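From: Divina Cabrera
To: Uneck list
Subject: Re: reading group, eyewitness memory

Crisanto Layug wrote:
> I've only got as far as chapter 8 and I'm already stuck. If witnesses
> who feel sure are so often wrong, why does anybody ask them how sure
> they are? Also, are we still on for April?

Yes, still on for April, same room at Tolentino, and I'm so glad you asked this because chapter 8 is my favourite in the whole book!

The bit that cleared it up for me was the timing. How sure someone feels at the very first lineup, before anyone has said a word to them, can tell you quite a lot if the lineup was run fairly. How sure they feel months later in court is a different animal — by then they've gone over it with family, the police and themselves.

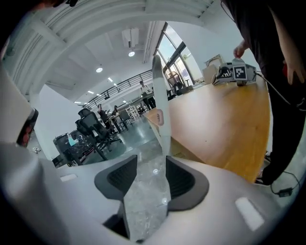
Rodel Malabanan sent me his notes on the feedback studies and they're terrific. A simple "good, you got him" and people start remembering a better view and a longer look than they first reported. I read that page three times on the bus. 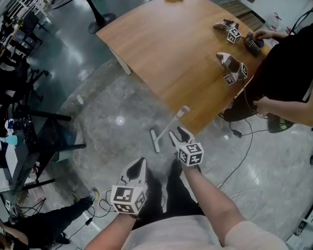 So if you've only time for one thing before we meet, make it pages 14 to 38, and have a go at the practice lineup at the end (do it cold, no peeking at the key). Nestor Mangubat wants to argue that showing the photos one at a time isn't the cure everyone hoped for, and I think he may have a point.
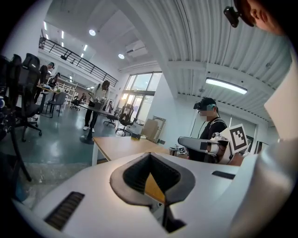
Dindo Lacson has the spare copy if anyone's still without. The door code is 3344 after 6 pm. Bring your own mug, and Crisanto, please bring that question along too, I'd love to start with it.

Divina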